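Why Does Wood Have Stripes?

Hi again! I've been thinking about wood all morning, and it's the fault of my breakfast. I put my toast down, looked at the tabletop, and noticed a wiggly line running right under the plate. Then I saw another one next to it, and another. My toast went cold, but I had a great time.

Those lines are called grain. You can find grain on wooden boxes, spoons, floors, pencils (look at the sharpened end!) and maybe the door behind you. Go and put your nose close to something wooden. I'll wait. 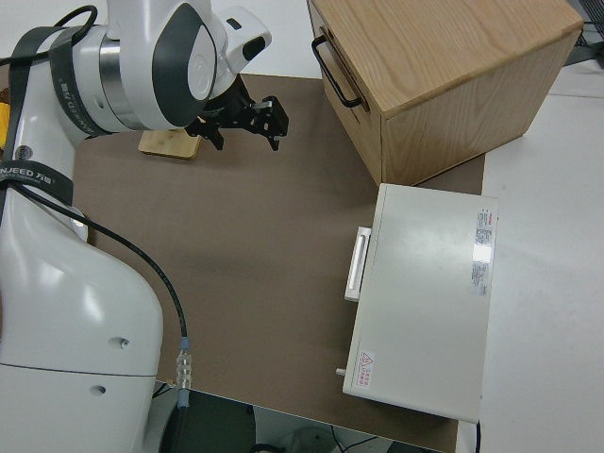
Zormont, February

Back already? Good. The wooden box up there is a light wood that looks like oak, and you can see the grain on it. I love oak for this because its lines are usually easy to spot, even if you've left your glasses in another room like I always do.

So where do the lines come from? To find out, we need to think about a tree drinking. A tree has no mouth, of course, so it pulls up water through its roots, and the water climbs the trunk through teeny tiny tubes. They're a bit like drinking straws, only much, much skinnier. When a tree is sawn into boards the long way, the saw cuts along those straws, and that's a big part of the pattern you see.

The other part comes from the seasons. In spring lots of trees grow quickly, and in summer they slow down. The quick wood and the slow wood look a little different, so each year leaves a ring inside the trunk. Cut straight across a trunk and you get circles. Cut it lengthwise and those same circles turn into stripes! It took me ages to believe that. Then I tried it with an onion, and now I believe it. (Ask a grown-up to do the cutting. Also, onions make you cry, so stand back a bit.)

There's an old stump near the Prellaris bridge, and last fall I sat down next to it and counted every ring. I got to 182, with one sandwich break in the middle. That means the tree was growing when there were no cars at all! My notebook says I lost my place 4 times, so please don't check my work too closely.

Some things that look like wood aren't made of boards at all, and this is where it gets fun. Take a wicker basket. Wicker is the name for the weaving, and the stuff being woven can be thin willow shoots, or rattan, which is a climbing plant with long bendy stems. People often soak willow in water before they weave it, so it bends around corners without snapping. Over, under, over, under, all the way around.

Now you have two kinds to look for in a kitchen, sawn wood and woven stems. A mug tree is a good one to hunt for (and a very funny name, since the only thing growing on it is mugs). It has a post in the middle and little pegs for the handles. If yours is wooden, check which way the grain goes on the post. I'd bet it runs up and down. Wood is strongest along its grain, so a tall thin post made the other way could snap pretty easily.
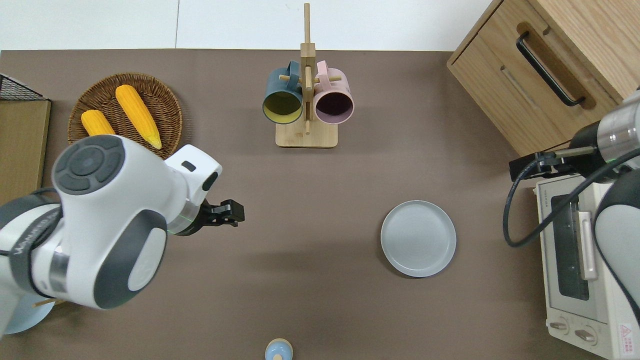

Cirillo wrote to me after the last page and said, "My basket creaks when I pick it up. Is it broken?" I don't think so, Cirillo! The stems rub against each other when the basket moves, and that makes the creak. Mine does it too, mostly when I fill it with something heavy like potatoes. If a stem has cracked and is poking out, that's different, so watch your fingers.

Want to try something? Get a sheet of paper and a crayon with the wrapper peeled off. Lay the paper on a piece of bare wood that feels a bit bumpy, and rub the side of the crayon across it. The grain should start to show up on your paper. Try 5 different bits of wood and write on each sheet where you found it. Smooth, shiny wood doesn't work very well, and neither does my kitchen table, sadly.

I keep my own rubbings in a folder called Zirby. The folder has 73 in it now, and the best one is still from a garden gate.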